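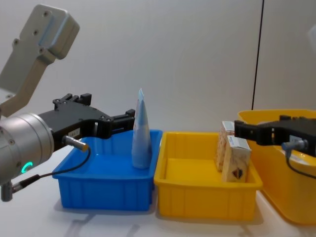
Handout 6: Notes to go with the Lonis open day
Intro to Automation, updated 23 July 2021

OK everybody, these are my notes from the visit, cleaned up a little so you can use them for the short write-up. A few of you couldn't make it, and a few of you were in the back by the coffee where I know the sound was bad, so I've put in more than I usually would. If something here disagrees with your own notes, bring it up in class. I was scribbling on the back of the parking pass for half of it.

What we went to see

Lonis has a small demo hall on the Trirkness site, and twice a year they open it up to schools and local companies. I first went in May on my own to see if it was worth dragging you all out there, and it was! The station I wanted you to see is the one they call Boros, the two-arm sorting table. Small store goods go in and out of plastic bins, one arm working from each side, tubes in the blue bin and little cartons in the yellow one.

I picked it because it looks so easy. You could do that job half asleep. And then you stand there watching an arm creep up on a tube and you start to see how much your own hand is doing without asking you.

Grippers

Both arms carry the same kind of gripper, a parallel-jaw type. Two fingers, and they move straight toward each other and straight apart, staying parallel the whole time. Compare that with the angular gripper from Handout 4, where the fingers swing on a pivot like a clothespin.

Why parallel for this? With straight-line jaws the point where you touch the object stays put as you close, so the math is simple and a box gets held flat against both faces. The bad side is the stroke. The jaws only open so far, and anything wider than that you can't pick up that way round. You have to turn the wrist and go for the narrow side, or give up on it.

Somebody asked me on the bus why the fingertips are so short. Short tips bend less, so you know better where they are. Long tips reach deeper into a bin. You trade one for the other, and a shallow bin lets you get away with short ones.

Tubes and boxes

This is the part I'd like most of you to write about. A carton is a nice polite object. It has flat sides, it keeps its shape, and if you squeeze a bit too hard you get a dent and that's about it. Its trouble is tipping. A narrow box standing on its short end has a small base under it, so a bump from one fingertip can send it over, and if there's another box right behind it you've got two problems.

A soft tube is the opposite kind of trouble. Stand it on its cap and the bottom is firm, but the higher you grab, the thinner and floppier it gets. Grab low and you may run into the wall of the bin. Grab high and it folds. So you want somewhere in the middle, and you want to close slowly and stop on force, because the width at which you "have" it changes with how full the tube is. Write that last bit down, it's going to come back on the final.

Two arms, one table

The demo person said the arms share one planner, called Tenik, which hands out space on the table a bit like a traffic light. If one arm is over a bin, the other one has to wait or go around. With bins set this close together that matters a lot. I liked this part more than the picking, to be fair, but I've always been a scheduling nerd.

She also told us they log every try, good or bad, and that they'd gone through around 2,000 of them on this setup since spring. We got to watch 30 in a row. I kept a tally and then lost it, so please, whoever has the count, send it to me - I'd love to put it on the board next time.

Things I want you to look at again

Cables. Go back to the top of this handout and follow the black cable from the connector on the left gripper. It loops down in front of the blue bin. What happens to a loop like that when the wrist turns half a circle? Where would you clip it, and how much slack would you leave?

Status lights. There's a small green ring glowing on the left wrist. Think about who needs to see it and from where they'd be standing.

Bin walls. They flare out a little toward the top. Does that help the gripper or hurt it? I have an opinion but I'll keep it to myself until I've read yours.

The write-up

One page, 2 at the very most. Pick the tube or the carton and describe one grasp from approach to release: where you touch it, which way the wrist faces, how you know you've got it, and one way it could go wrong. A sketch is fine and a bad sketch is also fine. Drop it in the tray outside room 116 or bring it to class.

Spare copies of the Lonis leaflet are in the same tray. Take one, I have way too many.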